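Home | Local | Culture | Families | Sports | Contact

Dammont opens a lending room for baby items

Shared 209 times | 3 comments

The town of Dammont has opened a lending room where parents can borrow things for babies and small children. It is on the ground floor of the old post office, next to the Vidal bakery, and it opened in March after a long winter of painting and repairs.

The idea is simple. A baby grows fast, and many things are used only for some months. Then they stay in a closet or in the basement, and the next family on the same street buys the same things new. In the lending room, a family can take what it needs, keep it for up to six months, and bring it back clean.

The project was started by Loïc Jacquet, a father of twins who moved to Dammont from Gamberg. In Gamberg a similar room has existed for a long time, and he was surprised that his new town had nothing like it. He wrote a letter to the town hall and got an answer quickly. The town gives the room without rent and has paid 3,000 euros for shelves, a washing machine and new lamps.

"We had two of everything at home, and then suddenly we needed none of it," Mr. Jacquet said at the opening. "I did not want to sell it piece by piece. I wanted that it stays in the town."

In the first weeks, 40 families have signed up. The most wanted items are baby carriers, bathtubs and travel beds. Car seats are not accepted, as the team cannot check if a seat was in an accident. Bottles and pacifiers are also refused.

Cloths, blankets and sleeping bags can be borrowed too, and they are kept on a separate shelf near the window. Small marks on the fabric are accepted, but holes are not. 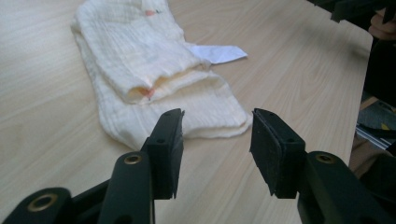
How to borrow

Membership costs 2 euros a month for each family. Parents from the villages near Dammont can also join for the same price. To sign up, it is enough to come with an identity card and a paper that shows the address. The room is open three afternoons each week from 3 p.m. to 6 p.m., and the hours are posted on the door.

Reservations are made through Skuser, the same booking site that the town already uses for the sports hall. People who do not like to use the internet can call the town hall, or write their name on the list at the entrance.

If something breaks in normal use, the family does not have to pay for it. For larger items, such as travel beds, there is a deposit, and it is given back on return.

Pascal Gaillard, who is responsible for family matters at the town hall, said that the room will be open for one year as a test. After this, the council will decide if it continues. He would like to add toys and winter clothes in the fall, but for this a second room is needed. The old sorting office behind the building is free, but the heating there does not work.

Donations can be brought during opening hours. Please do not leave bags in front of the door.

Comments (3)

marline_d
We borrowed a carrier last week, very friendly people. Is there also a changing table? I did not see one on the site.

Old Bridge Street
Good thing, but 3 to 6 is difficult for those who work. One evening would help a lot.

T. from Gamberg
Our room takes car seats if you have the original bill. Maybe Dammont can ask how they do it.

Reply | Report | Show older comments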